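**Review: Lollik two-arm tabletop kit, seen at the Rillgate open day, 26 April 2025**

Rillgate opened its training workshop to schools and small firms for one morning, and the Lollik kit was the main demonstration. This review is based on two sessions at the bench and a short trial at the controls. The kit was supplied by Beltrán, which also provided the operator.

The arms clamp to an ordinary table. No drilling is needed, and the staff moved one base between sessions in nearly four minutes. Visitors stood behind a rope at first and were later invited closer in groups of nine.

The tasks were modest: picking up small light objects, passing them from one arm to the other, and placing them in a container. In the first session the handover was slow but steady. In the second, the operator had to stop twice and realign the arms. Beltrán's staff explained each stop clearly, and the review team considers this more useful than a polished show.

The fingers deserve particular mention. The ridged orange surfaces held smooth items well in our trial – better than the flat pads on the Fonden kit we tested last June. Very thin items remained difficult.

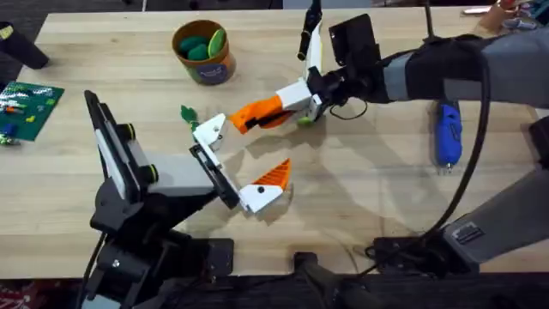

Cable routing is the weakest point of the design. The cables are thick, and a new user will need to plan their path before starting work. The printed guide runs to 222 pages and gives this subject one paragraph. A short setup sheet would be welcome.

Noise was low enough for normal conversation at the bench. The control software opened without difficulty on the workshop's own computer, although the menus use several terms that the guide does not define.

Lollik recommends a service check after 600 hours of use. We were not able to confirm the cost of that check. Schools should ask for it in writing before placing an order.

**Rating:** 4 out of 5. Recommended for supervised teaching.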